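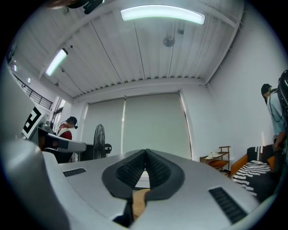
Leave the Old Wing Standing

I have been going to the hospital in Clonon for most of my life, first as a child with a broken wrist and lately as the daughter who drives, and I would like to say a word for the old wing before the county settles the matter in May.

The plan, as most of you will know by now, is to pull down the two-story brick building on the east side and put up a new outpatient center in its place. Tulitz, the firm hired to draw it up, has done a handsome job with the drawings, and I don't doubt they know their trade. There is a glass entrance and a garden with benches. I like benches, and I expect I would sit on them.

But I went to the open evening at the library, and I stayed until the chairs were being stacked, and I came home uneasy. The new building would be ready in 16 months if all goes well. For all that time the clinics now in the east wing would move out to rented space on the Flisteo road, past the feed store, where the bus goes twice a day. My mother has three appointments a month. She has me and my car, and plenty of people in this town have neither a daughter nearby nor a car that starts in February.

The argument for tearing down is that the old wing is worn out, and parts of it are. The windows rattle and the elevator is slow enough that you get to know people in it (I once got a very good recipe for plum cake between floors). Still, the county's own survey found the walls and foundation sound. It put the cost of repair at roughly 70 percent of the cost of building new, and the repairs could be done one floor at a time, with the clinics staying put. I asked why that option got a single page in the report and was told it had been "considered at an early stage." I would have liked to hear more about that stage.

Then there is the matter of size. The new center would have fewer exam rooms than the wing has today, larger and nicer ones, on the theory that more visits will happen over the phone. Maybe they will. My mother holds the phone to the wrong ear and agrees with everything, and I can't believe she is the only one.

I'm not against new things. I was all for the Ó Súilleabháin pavilion when it went up, and I signed the petition for it along with 700 others, and it has been a blessing - warm, bright, easy to find your way around. It was also built on an empty lot, and not one clinic had to close its doors for a day.

So my plea is a modest one. Ask Tulitz for a proper repair plan, with drawings as careful as the ones we saw at the library, and set the two side by side. If new still looks better after that, I'll come to the ribbon cutting and bring a plum cake. Written comments can be left at the front desk of the hospital or at the county office until the end of the month, and they don't have to be long. Mine never are when I start.

Last updated 1st April

Recent opinion
Why the Flisteo road needs a sidewalk
A kind word for the night shift
Do we need 1000 parking spaces downtown?
Library hours and who they suit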